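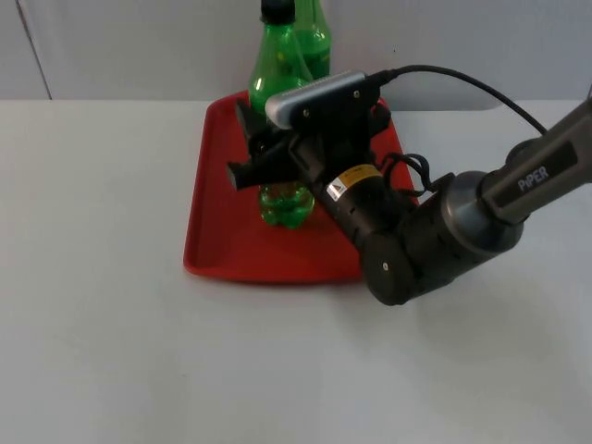
Varnberg Parallel Gripper and Wrist Camera Kit, with the Grastomine Controller

Varnberg sells this kit as a drop-in set for small tabletop arms: two-finger gripper, wrist camera, bracket, cable. We ran it for a month on a PiPER arm at the Davis bench, first on the Grastomine controller and then on the Panicker unit we already had. The task was tray loading with green soda bottles. Clear tinted plastic on a white table is hard on depth estimation and not much kinder to segmentation, so it separates cameras fairly quickly.

Mounting

The bracket fits over the gripper body and takes small screws. Access to the rear pair is poor once the gripper is on the wrist, so assemble everything on the bench first. The cable exits the back of the camera and needs a generous arc over the arm. Ours went tight at full wrist roll until we added slack and tied the excess into a loop near the wrist joint. The manual gives no service length. It should.

Fingers

The fingers are flat and stiff, with angular edges. They close parallel with little play, and the tips will go behind an upright bottle when the neighbor is standing close. On the ridged lower body the grip is secure. On the smooth part of the label it depends heavily on the force setting. The default setting dents thin PET. We reduced it one step and left it there.

Over 400 attempts, 57 were failures. Most of those were approaches that tipped the bottle before the fingers closed, which is a planning fault more than a hardware one. Slips after a good close were uncommon, and nearly all were on the label.

Wrist camera

The useful thing about the wrist view is that a fingertip stays in it, bottom center, so the offset between tip and target can be read straight off the image. Bottles lying on their side are the best case. The cap and the lobed base give two clear ends, and the orientation estimate was stable with our existing detector. Upright bottles are worse. At working distance the top of the bottle is often outside the view, and the base is then the only part worth tracking. Color holds up well: green against the red tray and green against white both segmented without retuning. Text on a small label sticker is not legible at that range, so anyone planning to scan codes from the wrist will need another lens.
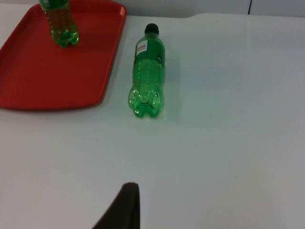 Fixed camera

The kit has no second camera, and for this task it needs one. We kept our own beside the table and used it to check placement. Two bottles standing one behind the other on the tray overlap in that view, and the rear one is resolved mainly from its right edge and base. A higher mount would fix the overlap. It would also show the caps, which ours mostly does not. We left it low to keep the comparison between controllers fair.

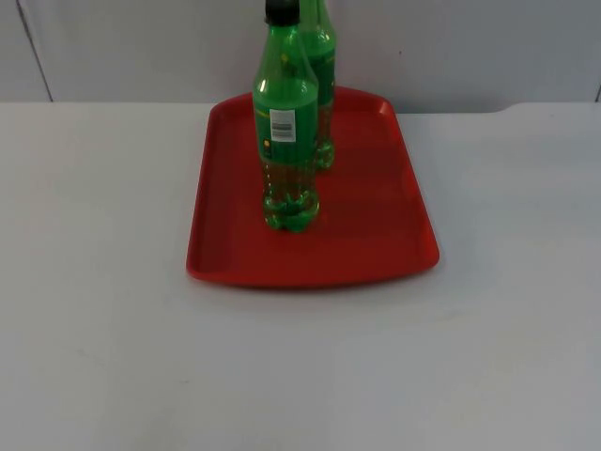 Controllers

The Grastomine runs the gripper loop and the camera trigger from one clock. Frames came in at 30 Hz with no drops that we could find during an 8-hour run. The Panicker handles the gripper equally well but leaves synchronization to the host, and timestamps drifted enough by late afternoon that we had to restart the logger. Its teach interface is much better, though. Setting waypoints on the Grastomine means going through nested menus, and the save confirmation is easy to miss.

Mixed bottle sizes were the last test. A wider bottle in thinner tint, carried to the side of the tray, is a fair check of the hold state, because the fixed camera sees only the lower part of it and the controller has to rely on finger position.

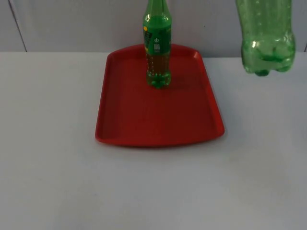
The Grastomine reported the hold correctly for both sizes. The Panicker needed a separate width threshold for the larger bottle, and without it flagged a good hold as an empty close. Adding the threshold takes a few minutes, but it has to be repeated for each profile.

Noise is low, and the fingers were still in alignment at the end of the month. The camera housing gets warm in long sessions, with no visible effect on the image.

We would buy the gripper and camera again, with a longer cable. The Grastomine is worth adding if the images are being logged for later use. For plain pick and place, keep whatever controller is already on the bench. Spare finger pads are sold only in pairs and took until October to arrive.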